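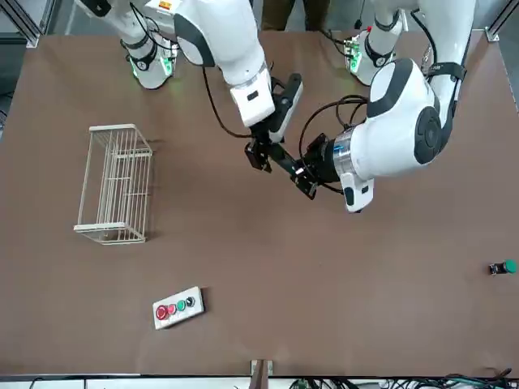 Rania Abou Zeid wrote:
> The 8 m tent from Suston is too small if we put the dance floor inside. I would take the 10 m one, and ask Ragab for the price with side walls.

Dear all,

I agree with Rania about the size. I called Ragab this morning. The 10 m tent is free on our date, and the price is 1214 with side walls and delivery. Heating is extra, and in December I think we need it. 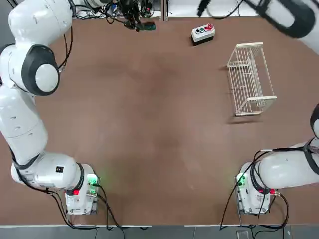 Ismail also asks whether the grass at Rudemari can hold the pegs after so much rain. Ragab can bring weights, but they must know it two days before.

Please write to me if you prefer the clear walls or the white ones. I did not order the chairs yet.

Best regards,
Illanus party list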